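Retail Display, Unit 4: Backdrops and Lettering
Notes by Judite Rebelo

A backdrop gives a small stand one plain surface, so the eye goes to the name first. Dark cloth suits pale or bright lettering. Hang it before anything else goes in.

Two rows of cut-out letters on black fabric:

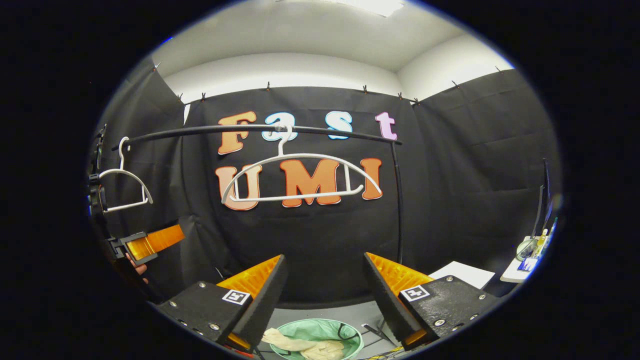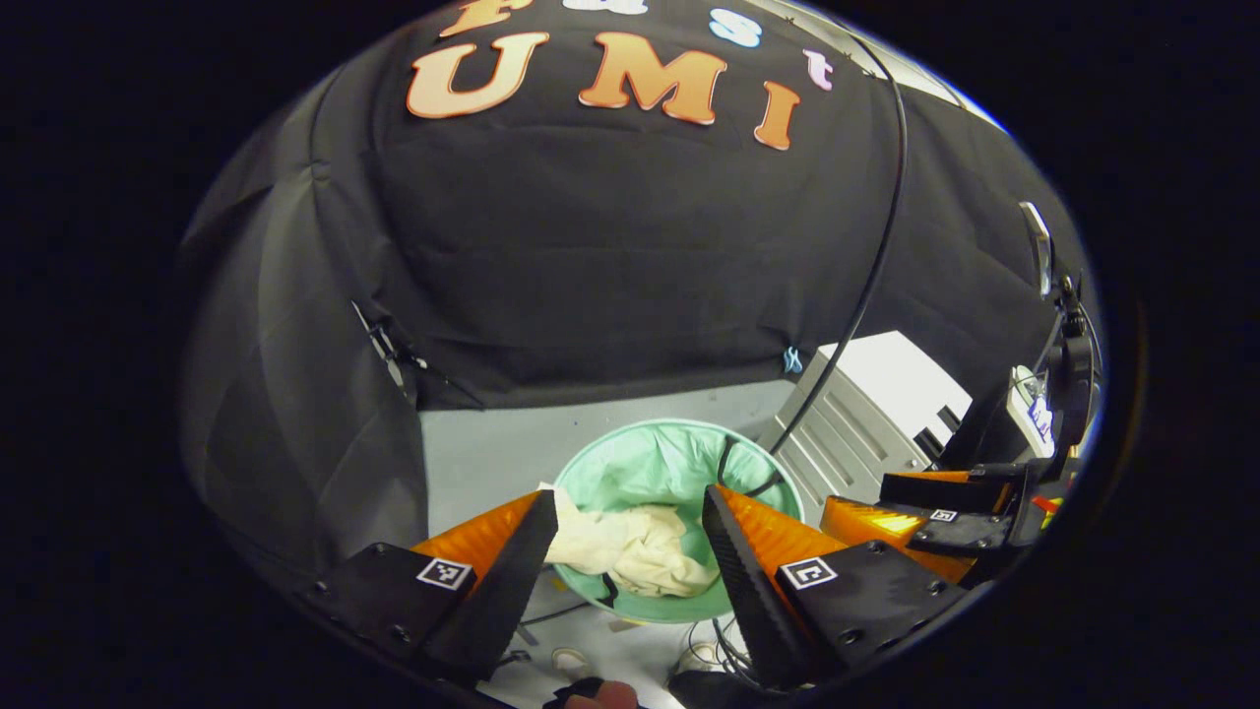

Check letter height from the aisle, at the distance a customer will stand. Short words can be set larger. Keep the spacing even by eye and pin everything loosely before fixing.

Costs: the Tradby stand came to 452 in all, lettering included. Bring your own figures to the seminar.

Reading: Michiels handout, page 19. Sketches to Adelino Paiva by 30th August.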